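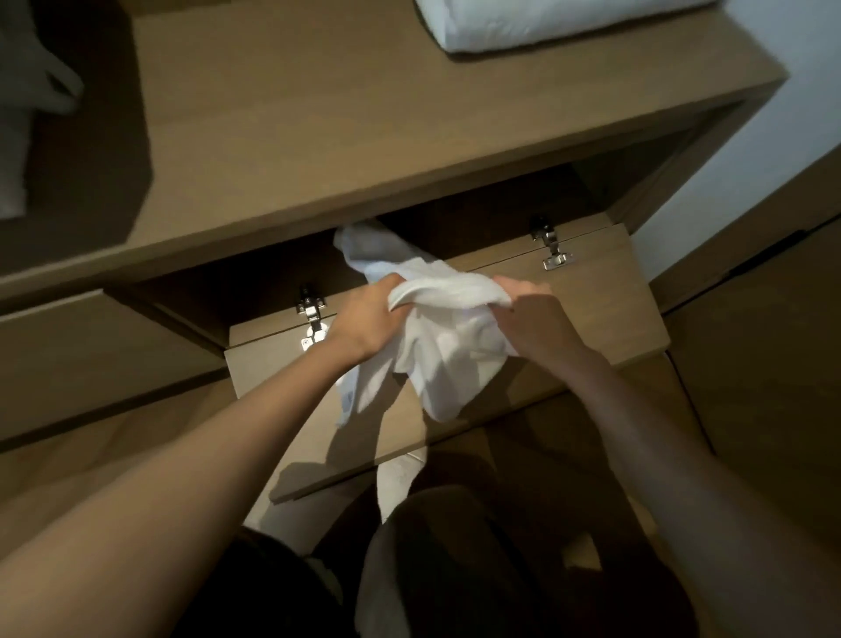

Vol. 5, p. 38

Features > Automation > Faults

The cloth that stayed in the gripper

Putting a cloth into a cabinet by hand takes both hands, and the far end goes in first. The Clidow, a two-arm household robot built by Festier, was trained to do the same at the company's Tukthorpe site. On a Wednesday in March it closed a cabinet door on its own left wrist.

The log puts the fault at cycle 3,859. The left gripper opened on command, but a fold of fabric stayed caught between the fingers. The controller read the commanded width, recorded a release and started the door routine. Motor current on the right arm climbed for 2 seconds before the torque limit tripped. The wrist housing cracked and one hinge pulled out of its board.

Mathis Carré, who led the review for Hervieu, found 1,658 earlier cycles with the same mismatch between commanded and measured finger width. All had cleared when the arm withdrew. None had raised an alarm.

"The sensor had the right value," Carré says. "The door routine never asked for it."

Festier now blocks door motion until measured width and wrist load both agree with a release. The torque limit is unchanged. Hervieu wants it lowered for cabinets with hinged fronts.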